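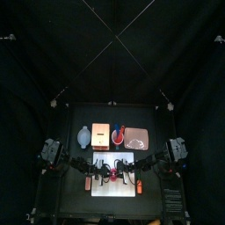 Most buyers who ask Larysa Karpenko about grippers want to know how hard they squeeze. She runs the test bench at Prinero, a small integrator that fits two-arm cells for packing and kitchen supply firms, and she thinks the question comes too early. Her team spent January comparing two sets of fingers. The table stays plain on purpose: a pitcher, a box with a slot, a cup of utensils and a tray along the far side, and a white board in the middle where both arms can reach. Each set of fingers got 226 attempts, split evenly between left arm and right.

The first set came from Clametti and the second from Cever. Both bolt onto the same wrist, and a swap takes two people 40 minutes with calibration. Rostislav Jelínek, who wrote the controller settings, kept the speed and the paths the same for both.

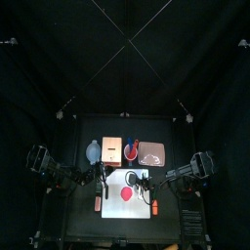
The white mat at the center of the table, with an arm on either side.

Flat things gave the most trouble. A disc lying on a mat gives a finger very little edge to work with, and the Cever set pushed it along more often than it picked it up. The Clametti fingers did better after Jelínek lowered the approach height by 2 millimeters. The cost was wear, and he expects to replace the tips twice as often.

Cables were the other complaint. With two arms working over one small area, the loops at the wrist can snag, and a snag stops the run. Karpenko's team logged every stop and blamed the cable routing for most of them. They are now trying shorter leads.

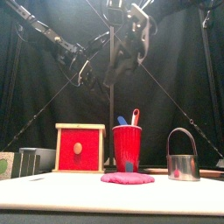 Cup, dough, wooden box and metal pail, with both grippers clear of the table.

Soft dough is on the list for a bakery client, and so are handles of every kind. A round knob suits nearly any gripper. A thin wire handle needs good depth readings, and shiny metal can confuse a camera.

Prinero has ordered the Clametti set for its next cell, at $285 a pair. The Cever fingers will stay on the bench for boxes and cups, where Karpenko found no difference worth paying for.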